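Town News | Homes & Utilities
February 1, 2019
By Nesma Sqalli
3 min read

Turkdale to switch off power in stages for substation work

Homes and shops in the eastern part of Turkdale will lose power overnight in stages while the town's old substation is replaced, the local utility said in a notice to customers.

The work affects 1,000 addresses between the rail line and Pidisari Road. It is split into six sections, and each section will be without power for one night only. Crews will begin at the north end of Pidisari Road and move toward the river.

Ustden, the company that runs the local network, said supply will be cut at 11 p.m. and restored before breakfast. Customers will get a card in the mail with the date for their street. A second card will follow if the date changes because of bad weather.

The substation behind the former Riedl mill has served that side of town for decades. It failed twice last September, leaving some streets dark for most of an evening. Repairs were made both times, but the company told the town council afterward that spare parts for the switchgear were no longer being made and that patching it up again was not a long-term answer.

The new equipment will stand on the same lot, inside a lower building. The old brick housing will stay up until the last section has been moved over – after that it will be taken down and the ground graded.

Residents are being asked to turn off and unplug small kitchen appliances before going to bed on the night of their outage, and to leave them unplugged until the supply has been back for a few minutes. The same goes for computers and televisions. A power strip should be unplugged at the wall. Refrigerators and freezers can stay connected, and should be kept closed. 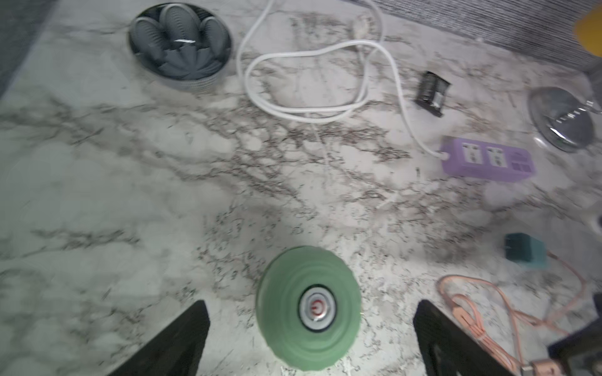
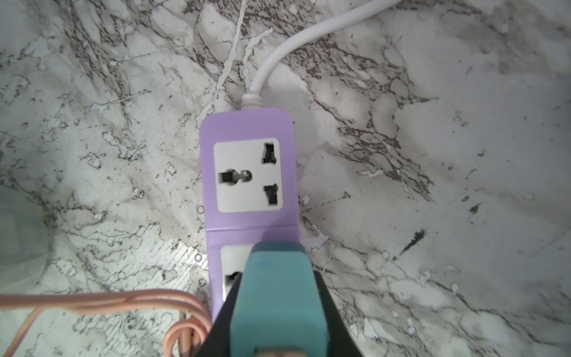

Small appliances and power strips are on the utility's checklist for the night of the outage.

Anyone who relies on medical equipment at home should call the utility at least two weeks ahead. The company said it can lend a battery unit for the night or, where that is not enough, pay for a room outside the affected area. Customers already on the priority list do not need to apply again but should check that their phone number is up to date.

Street lights will be off along with everything else in each section. The town will put portable lights at the rail crossing and at the three-way junction by the mill, and the night bus will keep its usual route. Traffic signals on Pidisari Road will flash on battery power.

Shop owners had asked for the work to be done in the daytime on a holiday, so that bakeries and the two restaurants near the station would not lose a night's preparation. The company said it had looked at the request and turned it down, as daytime demand on the remaining lines would be too high. Bakeries will be able to ask for an earlier restart, and the company will try to schedule their streets first within each section.

There is no charge to customers for the work itself. A claim form for spoiled food will be available at the town hall and at the utility's counter on Mill Street if an outage runs past noon.

The council will hear a progress report after the third section is finished. Questions about individual addresses should go to the utility, which has added evening hours to its phone line while the cards are being mailed.

Filed under: Electricity, Public Works, East Side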